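Wenura Home | Guides | Forms | Support | Contact

Wenura Small Claims Filer: User Guide
Section 4. Setting Up a Claim for an Unpaid Personal Loan

Welcome to the part of the guide where your claim really starts to take shape! By now you've made your account and picked your court (most of our readers choose Zindisville, so the screens in this section use the Zindisville menus). If your court is somewhere else, the steps are the same but a few field names will differ.

This section covers money you lent to a person or a small business and didn't get back. For bounced checks with no loan behind them, go to Section 5. For unpaid rent, go to Section 6.

4.1 Before you begin

Have these close at hand:

- The loan note, text messages or emails that show the money was a loan
- Bank records for the day the money went out
- A record of any payments you got back, even small ones
- The full legal name and street address of the person or business that owes you

Note: A P.O. box won't work for the address. The process server needs a door to knock on.

4.2 Create the claim file

1. From the main screen, click New Claim.
2. Under Claim Type, pick Money Owed, then Personal Loan.
3. Type a short title. You're the only one who sees this, so call it whatever helps you find it again. "Neder loan, May" is perfectly fine.
4. Choose your role. If you lent the money, you are the Plaintiff. If you're answering a claim someone filed against you, stop and go to Section 8.
5. Click Save and Continue. Your file gets a draft number in the top corner. The draft number is ours and the court has no use for it, so please don't write it on anything you mail to the clerk.

4.3 Enter the amount

This is the screen people worry about most, and it goes a lot faster than you'd think!

1. In Original Amount, enter what you lent. Leave out interest.
2. Click Add Payment for every payment you received and enter the date and amount of each one.
3. If your loan note sets an interest rate, check Written Interest and type the rate just as it appears on the note. No note, or no rate on the note? Leave the box empty and the program skips this part.
4. Look at the Balance line. It updates as you type.

Say you lent Lappalainen Flooring $900 and got a single payment of $62 back. The Balance line should read $838.00. If yours looks off, the usual culprit is a payment entered twice, so open the payment list and look for two lines with the same date.

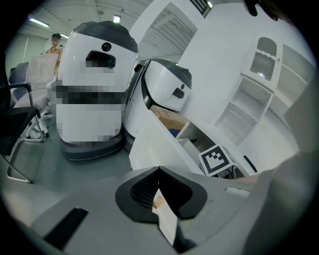
5. When the balance is right, click Lock Amount. A small padlock shows up next to the total. You can still unlock it any time before you print.

CAUTION: Don't add filing fees or service costs to the balance. Those go in the Costs box in 4.5, and putting them in both places can get your form sent back.

4.4 Attach your proof

The exhibit builder is my favorite part of the whole program. It stamps the letters, makes the cover sheets and builds the list for you, all in one go.

1. Click Exhibits, then Add File. PDF and JPG files both work.
2. Give each one a plain title, such as "Returned check, front and back" or "Text messages about repayment."
3. Drag the files into the order you want the judge to read them. Oldest first is usually easiest to follow.
4. Click Stamp. Each file gets its own letter, starting with A.

Note: Each claim can hold up to 20 exhibits. If you have more than that, try joining your text message screenshots into one PDF (the Combine button does this).

CAUTION: Cover all but the last four digits of any account number before you upload. Use the Black Out tool and then zoom in to check it. Once a paper is filed, other people may be able to read it.

4.5 Add costs and print

1. Open the Costs tab. Enter the filing fee from your court's fee sheet, plus the process server's fee if you have a receipt for it.
2. Click Check My Form. Anything missing turns orange. Click the orange line and you'll jump straight to the blank field.
3. Read the Statement of Claim out loud once. Really, do! You'll catch wrong dates and swapped names that your eyes slide right past.
4. Click Print Set. You get a court copy, a copy to serve and a copy for your own folder.
5. Sign in blue or black ink on the line marked Plaintiff.

Note: If you leave the program open for 10 minutes without typing, it saves your draft and logs you out. Your work will be waiting when you sign back in.

4.6 If the form won't print

- Check that the padlock is showing next to your total.
- Make sure every exhibit has a letter. Files added after stamping need to be stamped again.
- Turn off your browser's pop-up blocker for the print window.

Once your set is signed, go on to Section 5 if you also have a returned check to claim for, or skip ahead to Section 7, Filing and Service.

This guide explains how to use the program and doesn't take the place of advice from a lawyer.

Filed under: User Guides, Small Claims, Loans and Debts

Last updated Jun 1, 2018 | © Wenura | Contact support | Back to top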